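2026-03-12
Cabin interiors bench, seat track and galley fit
Present: Honeylyn, Jerome, me (Aigars). Marites by phone for the second half.

Carried on with the long-haul layout for Virnico. They want the rear galley moved one frame aft and the last two seat rows kept, so most of today went on floor loads and track positions.
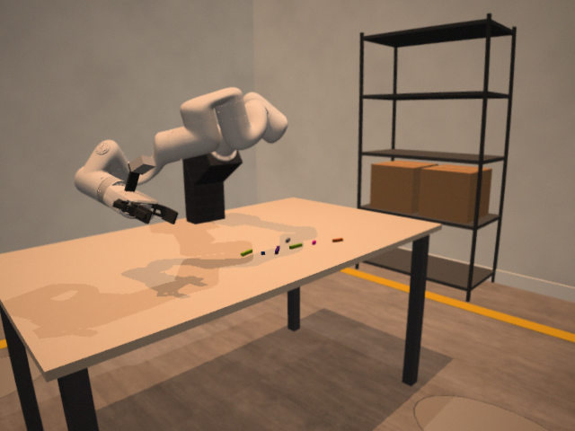
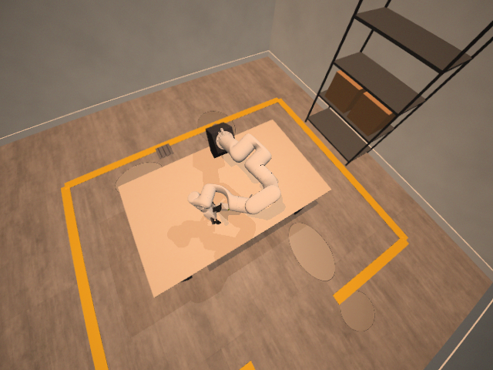
Seat track

Took the Buron track section out of the jig and measured it again. The worn lip is on the inboard side only. Jerome thinks it came from the old seat feet and I agree, the marks line up. Fitted the new feet and they lock without forcing. Pulled them 40 times each way, no slip. One stud was stiff from the start and stayed stiff. Put it in a bag with a label, do not refit.

Honeylyn redid the spacing with the galley in its new place. The last row loses recline unless the bulkhead goes to the thinner panel. Virnico have not said yes to the thinner panel. Drawing is saved both ways until they do.

Galley floor fittings

Salazar sent the fittings in two parcels and the second has the wrong bolts again, too short for the sandwich floor plus the wet-area mat. Rang them, was told replacements are on the way, no date given. Used our own bolts for the trial fit so the holes could be checked. All holes good except the forward left, where the insert sits proud. Jerome took it out and potted a new one. Leave it alone overnight.

Weight

Galley as drawn, with carts empty, comes out 27 kg over what we quoted. Part of that is the second water tank, which was added after the quote. The rest is the door frames. Marites wants the tank shown on a separate line so it is clear who asked for it. She will write to Rogelio Sarmiento at Virnico and copy us.

Inarine panels

Burn test coupons cut, 100 in total, 91 usable. The rejects all came from the same end of the sheet, where the skin has lifted. Kept them in the lower drawer in case Inarine want them back. Honeylyn has the batch number.

To do
Check the forward left insert before anyone loads it
Chase Salazar for bolts
Ask Virnico about the thinner bulkhead
Second tank on its own line in the weight sheet (Marites has the template)
Order more potting compound, we are on the last tube
Book the load rig for August, Jerome to ask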